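Speaker notes: Reading a cabinet door before you touch it
Jannik Voß, evening course for new maintenance staff, Hernach training rooms, 10 May 2021

Start slowly. People are still finding their seats. Say good evening, say my name, say that they may interrupt me.

First point. My talk is only on the outside of the cabinet. Inside is for Fionnuala Lenihan in the next session, and I will not take her subject away from her. If somebody asks me for fuses or wiring, I write the question on the board and she answers it tomorrow.

Tell the story from Prevville. When I was new, I was sent to a pump room and told to "look at the panel". I looked at it for a long time. I saw many colors and I understood none of them. I was ashamed to ask, so I wrote in the log that all was normal. My supervisor, Darragh Madigan, read the log and asked me which lamp was lit. I could not say. He sent me back with a pencil and paper, and I had to draw the door. I still think this is the best exercise, and we will do it at the end.

Pause here. Drink water.

Second point. Read with your eyes, hands down. I ask for the same order each time: lamps first, then the meter, then the switches, then the buttons. The order itself is my habit and you can have another one, but keep it the same every day. A person who reads in a different order each time will forget something.
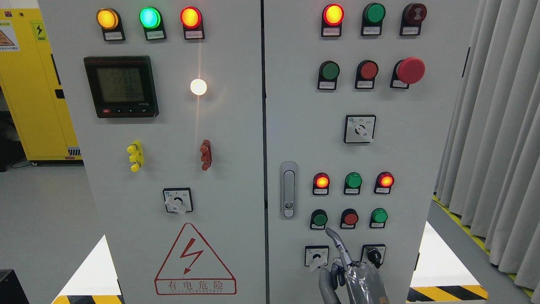 Lamps. Amber, green and red in a row are very often one lamp for each phase of the supply. In that case all three lit together is what you want, and the red one does not mean an alarm. New people get frightened by this red lamp. Then on another part of the same cabinet a red lamp can mean running, or stopped, or fault, depending on who built it and in which country. So the color alone is not enough. Read the label plate under the lamp. If the label is in a language you don't know, ask for the drawing and write a translation in your notebook. Do not guess from the color.

(Ask the room: who has seen red used for "running"? Wait for hands. At McGrath I had this question and half of the room said yes.)

Meter. A digital meter with several lines on the screen will show you something for each line, but you must know what it is showing. Volts, amps, hertz, it depends on the page that was selected with the small buttons. I have seen a log with volts written in the column for amps for 16 days, and all of us signed it. Me too. Write the number together with the unit and the name of the page. If the unit is too small to read from where you stand, go nearer with your eyes and keep your hands behind your back. It looks funny but it works for me.

With a normal 400 volt supply, a reading between two phases should be near to that number, and between a phase and neutral it is much lower. If you write down 443, please do not walk away. Call the person on duty and say the number and the time.

Selector switches. The handle points to a position and the position has a name. Write the name. "Handle down left" is better than nothing in a drawing, but in the log I want the word from the plate. When there are two selector switches on two doors, say which door. I had a long telephone talk with Ayuba Gyamfi at Tarkari, where he was speaking of the left door and I was speaking of the right one. We agreed on everything and we were both wrong.

Buttons. Green for start, red for stop, in most places. The emergency stop is the big red mushroom. Know where it is before you know anything else on that door. It should stand out farther than the other buttons so that you can hit it with the flat hand. Say clearly: pressing it is never punished here. After pressing it, you do not reset it by yourself. You call.

Skip this part if we are late: push buttons with a lamp in them, and how to do a lamp test.

The warning sign. A triangle with the lightning is understood in every language, and this is the reason it is so large. But people stop seeing it after a week. I ask you to read it one time at the start of each shift, also the small words. 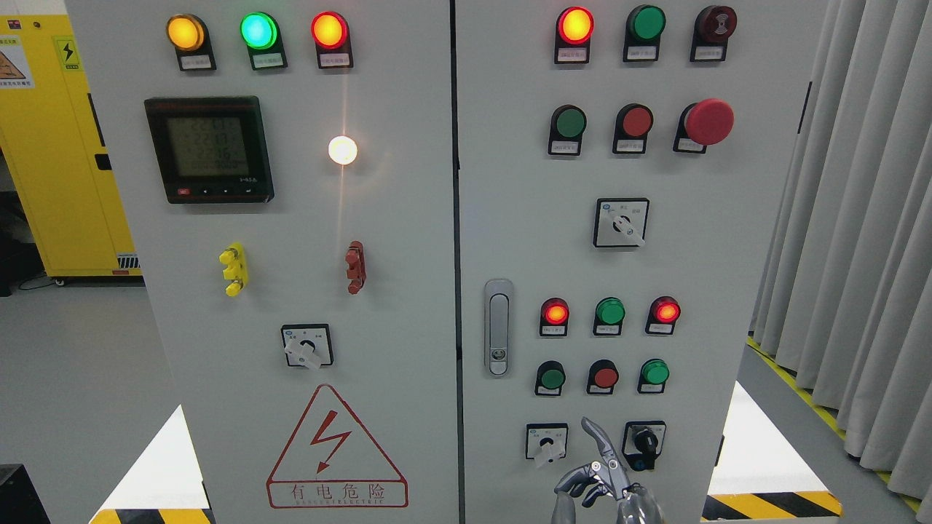 Aidan Ó Riain: I would put the sign first in the order, before the lamps. If a man reads it last he has been standing at the door for five minutes already.

I have thought about this remark and I think he is right. Change the order on the board to sign, lamps, meter, switches, buttons. Tell them that I changed it and who made me change it.

Exercise. Paper and pencils are in the box by the projector. Each person draws one cabinet door from memory, 9 minutes. Then they change papers with the neighbor, and the neighbor tries to say the state of the cabinet only from the drawing. No talking during the drawing. Colors written as letters: A, G, R. Lit lamp gets a small line around it like a sun, dark lamp stays a plain circle. Handle drawn as an arrow.

Collect the papers. Questions. Remind them that Fionnuala starts with the doors open and that they must bring their own gloves.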